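Questions about renting a furnished flat from Heltow Lettings. If yours isn't covered, ring the office on a Monday, when the phones are quietest.

## Before you move in

**How much notice do you need for a viewing?**
One working day is enough for most flats. For the Retov Street building we ask for two, as there are tenants in most of it.

**What does the rent include?**
Water and the cleaning of shared hallways. Gas, electricity, internet and council tax are yours to set up and pay.

**Is there a holding deposit?**
Yes. It is £146 and it comes off your first month's rent. If you pull out after your references have been checked, we may keep part of it — the agreement says how much.

**How long are the tenancies?**
Twelve months to begin with. After that you can sign again or carry on month by month.

## Bathrooms

**Do all the flats have the same bathroom?**
No. The sizes differ, and only some have a window. Every flat has a washbasin, a toilet and either a bath or a shower. Please ask if you need one or the other.

**Can I put up extra shelves?**
Ask first in writing. Stick-on hooks are fine on tiles but tend to pull the paint off plain walls.
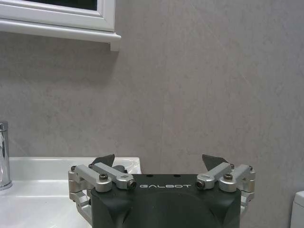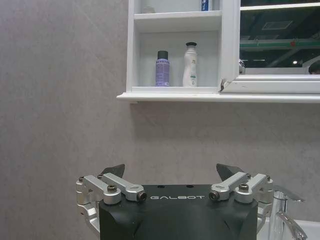
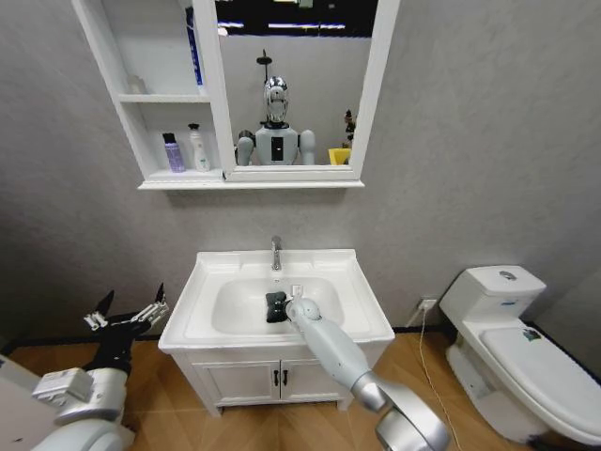 *Last picture: bathroom with mirror cabinet, open shelves and a white vanity unit under the basin.*

**Who unblocks the sink?**
You do, if it's hair or soap. If it is still slow after that, report it and we'll send Prirnus Plumbing.

**There is mould on the ceiling. What now?**
Send us a photo through the repairs form. We aim to reply within seven days, or the same day for leaks.

## During the tenancy

**Can I keep a pet?**
Possibly. Fill in the pet form and wait for a written answer before you bring the animal home.

**Where do I park?**
There are 29 spaces behind Thakur House, and permits are given out in December. Other buildings have street parking only.

**What if I lose my keys?**
A new set costs £20. Outside office hours you'll need a locksmith, at your own cost.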